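Cindport Community Rooms
Opening-Up Checklist for the Reading Lounge, with Comments

Please go through the points in order before the first group arrives, and sign the sheet on the hook inside the pantry door when you are done. If something is wrong, write it down even when you have fixed it yourself. We have all tightened a screw, felt rather pleased with ourselves and then forgotten to tell the next person!

1. Doors and the way out
[ ] Front door unlocked from the inside and opens fully
[ ] Side door opens with one push, nothing stacked against it
[ ] Exit signs lit
Comment: The side door sticks in damp weather, and February was a trial. Planing the bottom edge has helped a good deal. Give it a proper push with your hip and not just your hand, the way a person in a hurry would. If it takes you two tries, mark it as a fail. The umbrella stand keeps creeping back in front of it, and I would be very grateful if it could live on the other side.

2. Floor
[ ] Tiles clean and dry, including the strip by the entrance mat
[ ] No lifted corners, no cracked or rocking tiles
[ ] Mat flat, edges down
Comment: Walk the whole floor slowly in ordinary shoes. I know it sounds fussy, but your feet will find a rocking tile long before your eyes do. There was one loose tile near the radiator at the last check, now reset, and the grout has taken nicely. Pale tile hides water very well, so crouch down and look along it toward the windows if anyone has been mopping. The wet floor sign goes away once the floor is dry, otherwise people stop noticing it.

3. Seating
[ ] Every chair sat in, by you, with your full weight
[ ] Seams closed, no filling showing
[ ] Nothing left down the sides of the cushions

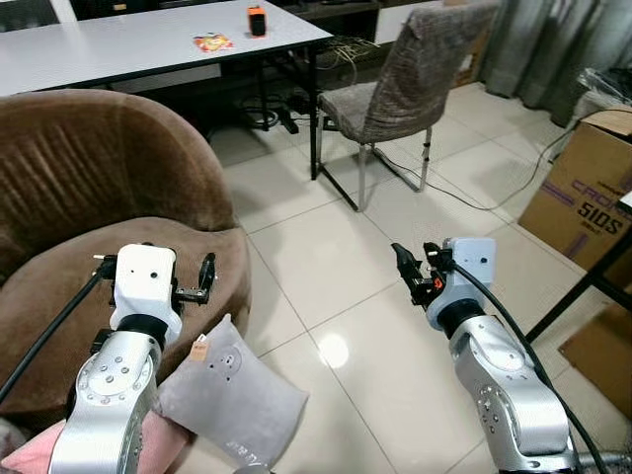
Lounge seating, item 3: round armchair, brown plush.

Comment: The deep seats are lovely to sink into and not so lovely to get out of, as several of our older readers have told us. Please keep two firm upright chairs with arms close to the door for anyone who prefers them. Run your hand (gently, we did once find a knitting needle) down between the seat and the back. Leave clear floor in front of each chair, enough for a walker to turn in.

4. Heating and air
[ ] Radiator valves turn freely
[ ] Windows open and latch again
[ ] Nothing draped on or pushed up against a radiator
Comment: The Cematik timer comes on at 6 in the morning and the room should be comfortable by opening. If it is chilly, check the timer before you touch anything else. The clock loses its setting after a power cut, and you may find it cheerfully heating an empty building at midnight. Instructions are in the blue folder. Please don't bring a fan heater from home, however kindly meant.

5. Coverings, grips and edging 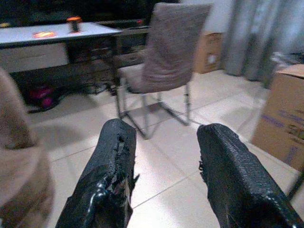
Rubber wears out so quietly that it deserves a line of its own on this list. We have it on the chair feet, the handrail ends, the step edging and the handles of the book cart, and every one of those is there to stop something from slipping. Look for the early signs near the tips, where the rubbing is worst. A black pebbled covering that has torn and begun to peel near the top, with frayed edges and a little flap standing out, is past the point of being pressed back down. A single short strand hanging off is a "watch" and goes in the notes. Replacement chair feet come from Babić in bags of 6, and the part number is 803.
[ ] Chair feet present and matched
[ ] Step edging flat along its whole length
[ ] Cart handles firm, no sticky patches

6. Loose cushions and packaging
[ ] Cushions on seats or in the cupboard
[ ] Plastic bags and wrapping collected and taken out to the bin
[ ] Care labels still attached 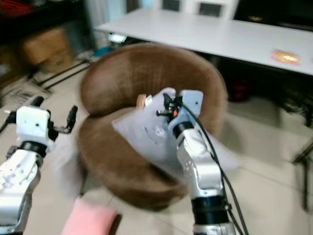 Photo: Cindport Community Rooms / Brondska

Comment: Thin plastic is slippery underfoot and a real danger to the toddlers who come along to the morning story hour, so it goes straight out to the lidded bin in the yard. Anything crinkly counts. Cushions can be brushed with the soft brush, always in one direction, and aired by the window if they need it.

7. Electrical
[ ] Lamp cords whole, plugs not warm after ten minutes
[ ] One power strip per outlet, never a strip into a strip
[ ] Kettle base dry
Comment: The corner outlet is rated for 2,000 watts, so the kettle and the urn must take turns. I know this makes tea slower. Bring a biscuit and be patient with us.

Result of this check: pass, with two notes carried forward (side door, chair feet to reorder). Keep the completed sheet in the blue folder behind the previous one.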